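Terminal blocks, two arms and a longer shift: a supervisor on Purneck's wiring bench

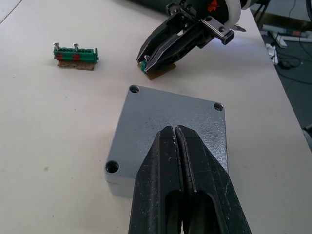
Faster at what, exactly, was the first reply when we posted a line about this interview ahead of publication. It came from a reader signing as Wosa, who had spent years on a similar bench and wanted to know whether anyone had asked the people still sitting at it. We put the question to the supervisor who runs the assembly floor at Purneck, a maker of control panels on the edge of Flemimwood. She agreed to talk on condition that we left her name out.

She was not in a mood to sell us anything. "They told us it would take the boring part away," she said. "I've been on benches long enough to know that the boring part is where you get your breath back."

The boring part, at Purneck, is handling terminal blocks, the small green strips that wires are screwed into. Until last April the job was done by hand from start to finish. A person picked up a block, looked it over, set the screws and passed it on. Now a pair of robot arms does the picking up and placing, and people do what comes after. The system was put in by a firm called Panyasiri, whose brochure is still pinned up in the canteen with somebody's biro marks on it.

I asked whether the arms were any good. She took her time over that.

"They're careful, I'll give them that. They don't drop much. But careful and quick are different animals. One of my better people would have a block in her hand, turned over and checked while the thing is still making up its mind how to come down on it."

The figures she was willing to share don't settle the matter. The bench turned out 568 finished blocks on its best day last month. She would not give me the best day from before, and said the two couldn't fairly be compared, as the old count left out the rework and the new one leaves out the stoppages. I said that sounded convenient for somebody. She said it was convenient for whoever was giving the talk.

What has changed without any argument is the number of people. There were 18 on the assembly floor when the arms were ordered and there are 15 today. The company says no one was sacked, and she confirms it: people left and their places weren't filled. "Which comes to the same thing if you're the one covering," she said. The afternoon shift has been stretched by 30 minutes so that the arms can be set up for the morning, and that work falls to whoever is on.

She was more annoyed about the setting up than about anything else we discussed. Every new type of block means a new holder for it to sit on and new positions to be taught. None of this was in anybody's job description. Two of her staff have become good at it and enjoy it. They are paid at the same rate as before. She has asked for a higher grade for them and been told that the matter is being looked at.

Are there people who prefer it this way? Yes, she said, and she wasn't going to pretend otherwise. A woman with bad wrists had been close to giving up the work and is still there. Another of the team likes the quiet. "But I notice that it's always those two who get wheeled out when there are visitors."

I put it to her that this is what was said about every machine that ever came through a factory door, and that most of us wouldn't want the old jobs back. She didn't disagree. Her complaint was with the way the thing had been described to them, as help, as an extra pair of hands. "An extra pair of hands doesn't need me to stand next to it when it stops," she said. "I spend more of my day looking after that bench than I ever spent looking after the people on it."

Purneck is due to decide next month whether to order a second pair of arms for the line that fits the rails. She hasn't been asked what she thinks. She has written it down anyway, on two sides of paper, and handed it in at the office.

Wosa's question went to her at the end, word for word. She read it off my phone and handed it back. "Faster at filling in the report," she said, and went to see why the bench had stopped.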